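Wurkmont Rules

The Wurkmont Rules are a set of written good-practice rules for collecting manipulation data with hand-held grippers on ordinary household and office objects. They cover how a tabletop is prepared, how the gripper is held and moved, how takes are kept or thrown out, and how the results are labeled.

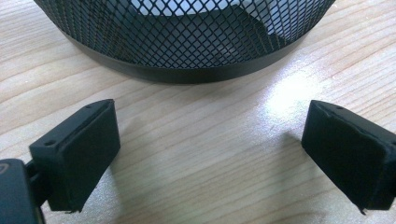 Atieno Kioko has objected that the rules ask for too much before the first take and too little after the last one, and that a team with a short day will skip the checks at the end no matter what the text says. The same complaint comes up in most discussions of the rules, and the second edition moved several of the closing checks into the middle of the session in answer to it.

The rules take their name from Wurkmont, the town where the first draft was written. They are voluntary. They do not replace safety standards for powered robots, and the text says in its opening section that it has nothing to add on guarding, speed limits or emergency stops.

Background

Before the rules, groups that recorded demonstrations with hand-held grippers mostly worked from their own notes. Gultix, a contract data firm, kept a two-page sheet for its operators. Dreris, a maker of gripper fingers and mounts, shipped a card with each kit that dealt mainly with screws and pad wear. The two documents disagreed on small points, such as whether an operator should wipe the lens between takes or only between tasks, and customers who used Dreris hardware on Gultix contracts had to pick one.

A working group drawn from both firms met in Wurkmont in June and wrote a joint draft. It had 32 rules. Later edits merged some and split others, and the present text has 30. The current edition is dated April 25, 2023. The numbering of the first draft is still used in some older training material, so references to "Rule 31" or "Rule 32" point to text that now sits under the labeling section.

Scope

The rules apply to sessions in which a person holds a gripper by hand and a camera fixed to it records the work. They cover one-handed and two-handed tasks. They do not cover remote operation of a robot arm, although some labs have borrowed the section on takes for that purpose.

Objects are sorted into four groups: rigid, soft, open and hollow, and liquid-bearing. A wastebasket, a mug and a pen cup all count as open and hollow. A wire-mesh wastebasket is also marked "see-through," a flag that was added after reviewers found that labels for mesh and glass objects were the least consistent in the sets they looked at.

Preparing the work surface

The surface must be steady and large enough that the object can be set down at least a hand's width from every side. Any material is allowed. Polished or varnished wood is common in homes and should not be covered just to make recording easier, but the operator must check it for glare from the holding position before starting. Where a bright patch falls on the part of the surface to be used, the rules give the order in which to try things: move the task, then change the lamp or blind, then accept the glare and record it in the session notes.

Glare that is accepted must be left alone for the whole task. Changing the light halfway through is treated as the start of a new task and needs a new entry.

The area between the fingers should be clear at the start of an approach. Items that play no part in the task may stay on the table if they would normally be there, and the rules discourage tidying a home or office into something its users would not recognize.

Checking the gripper

Operators check the finger pads at the start of each session. Rule 8 lists what to look for: loose screws, pads that have shifted on their mounts, and edges that are frayed or torn. A ragged corner does not by itself take a pad out of use. The test is whether the inner face still meets the opposite face flat when the gripper is closed with light pressure. If it does, the wear is noted and work goes on. If it does not, both pads are changed together.

The requirement to change both pads was disputed. Gultix wanted to allow single changes to save parts. Dreris held that a new pad opposite a worn one closes off center, and its view was adopted. Pads taken out of use are kept in a marked bag until the session has been reviewed, in case a question comes up later on what the gripper was like.

Opening width is checked next. The operator opens the fingers all the way, closes them, and repeats this three times. Any sticking is a reason to stop.

Approach and contact

The section on approach is the longest in the text. Its main points are these.

The operator begins each take with the fingers open wider than the part to be gripped. For a basket or cup, the part to be gripped is usually the rim or the wall, so the fingers do not need to span the whole object. Large round objects that cannot be spanned may be gripped at the rim, pushed from the side with closed fingers, or left out of the task list.

The fingers stay above the surface until the operator is ready to make contact. Dragging the pads along the table is not allowed unless the task calls for it, as in picking up a coin or a sheet of paper. Light contact by accident is noted but does not spoil a take.

Movement should be smooth and at the pace a person would normally use. The rules do not give a speed. An early draft did, and it was dropped after operators reported that they were watching the clock and losing track of the object.

Objects with contents are handled with the contents in place. If a basket has paper or a liner in it, the operator records that and leaves it there for the full set of takes. Emptying the basket makes a new object state. Small shifts of paper inside the basket are ignored.

Takes and retakes

A take runs from the first steady view of the object to the moment the gripper is clear of it again. Failed grasps are kept. This was the most debated point in the Wurkmont meetings, as both firms had been deleting them. Under Rule 17 a failed take is kept and marked as failed, with one of five causes chosen from a list. Takes are thrown out only for a fault in recording, a person entering the view without consent, or a safety stop.

Retakes are limited to three in a row. After that the operator moves to another task and may come back later in the session. The limit is meant to keep one hard object from filling up a set.

Operators rest at fixed points. The hand-held tools are light, but holding one level with the wrist turned is tiring, and the text requires a break after each block of 30 takes.

Labeling and review

Labels are written by a person who did not hold the gripper. The labeler names the object in plain words, gives its group, and adds flags for see-through, shiny or partly hidden objects. Where the labeler is unsure what something is made of or what it holds, the rules call for the more general word. "White paper or liner" is an accepted label and "trash" is not, unless the contents can be made out.

Markings and logos are labeled only when they can be read in full. A part of a letter is entered as "marking, unreadable."

Review is done on a sample. One take in ten is looked at by a second labeler, and if the two disagree on the object or the outcome, the whole task is labeled again.

Trial

The rules were tried at Stoyanova, a furnished test apartment used by both firms, before the current edition was settled. The trial covered 369 tasks and 3,396 takes. The written report gives three findings that led to changes. Operators skipped the pad check when it came at the end of the session, so it was moved to the start and repeated at the midpoint. Labelers disagreed most often on mesh and clear objects, which led to the see-through flag. Glare notes were often missing, and a box for them was added to the session form.

The report does not compare the rules with any other method, and it makes no claim on how well a robot trained on the resulting data would perform.

Criticism

Besides the point on workload, critics have said that the object groups are too broad. A shallow tray and a deep wastebasket fall in the same group although they are picked up in different ways. A proposal to split the open and hollow group by depth was put off to the next edition.

Others have noted that the rules assume two flat, facing fingers. Grippers with three fingers, suction tips or curved pads can follow most of the text, but the pad check in Rule 8 does not make sense for them as written. Dreris has put out a supplement for curved pads - it is not part of the rules and carries no number.

Smaller groups have also asked for a short version. Gultix hands its own operators a one-page summary, but the summary leaves out the labeling section entirely.

See also

Data labeling
End effector
Learning from demonstration
Parallel-jaw gripper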